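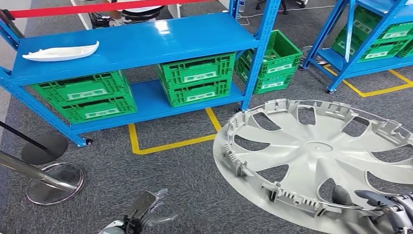
Green crates on blue metal shelving.

The Slow Part of Clean Energy Deserves Our Patience
By Consuelo Tapia
July 12, 2025

My neighbor Cyril Pearce is 83 and has heard a great many promises about energy in his life. He was told as a young man that electricity would be too cheap to bother billing for, and he likes to bring this up when he is opening his electric bill, which he does at my kitchen table because he says my light is better. So when I told him I was writing a column in favor of spending public money on deep geothermal drilling, he put down his coffee and asked me what year he should expect to see it. I said I didn't know. He said that was the first sensible thing he'd heard on the subject.

I have been thinking about that exchange ever since, because I believe the people who argue for this kind of energy (and I am one of them, and a fairly tiresome one at parties) have done it a disservice by always talking about the finish line. The idea is a lovely one. There is heat under all of us, everywhere, day and night, in January as much as in summer. Drill down far enough, send water through the hot rock, bring it back up and let it turn a turbine. You can explain it to a child, and I have, and the child asked why we don't just do it then.

Well, the rock is the trouble. It is hard, it wears out drill bits, and it doesn't always crack the way the model said it would. The test well at Skolloscombe has been going for 8 years now, and I have visited it twice. The first time I expected something grand, and what I got was a muddy yard, a very tall rig and a long talk about cement. Manee Sriwong, the engineer who walked me around, spent most of an hour on how you line a hole so that it stays a hole when the ground around it is heating and cooling and pushing back. I went home a little let down, I admit. It took me a good while to understand that the cement was the story.

Because that is how most of the power we now take for granted came to us. Somebody worked out a better seal. Somebody else noticed that a pump failed less often when it was run a bit slower, wrote it down, and told the people at the next site. Solar panels spent decades as a costly curiosity before they turned up on the roof of my dentist. I don't remember any single morning when it happened, and I'll bet you don't either.

What worries me is how we pay for this sort of work. The grant for Skolloscombe comes up for renewal every 4 years, and each time there is a scramble to show something that looks like a breakthrough. Margaux Maillard, who ran the heat studies at Gosteck until the money stopped, told me that her team spent the better part of their last winter making slides. These were people who knew more about hot granite than almost anyone, and when the program closed they scattered to other jobs, as people with mortgages do. You can't put a group like that back in a drawer and take it out again later. The next team, if there is one, will learn a good deal of it over from scratch, at our expense.

I know the case against. Wind and sun are cheap now, batteries are getting cheaper, and every dollar sent down a hole is a dollar that could be building something this year. My friend Odette Aubert makes this argument better than I can, usually while beating me at cards, and I don't think she is wrong about the urgency. We should build what works and build plenty of it — I would put panels on every school in Ashworth tomorrow if they let me. But we spend public money on slow things all the time. We plant street trees. We pay for libraries to keep books that are checked out once in ten years. Setting aside a modest, steady sum for a source of heat that could run for another 100 years after it is built seems to me to belong in that same family.

So here is what I would ask for. Fund the drilling for longer stretches, and let the engineers come back with dull reports. Make them publish the failures along with the rest, so that the people at the next site don't crack the same casing. And let's all of us, columnists especially, quit asking for the date.

Cyril read a draft of this and said he still thinks they should hurry up.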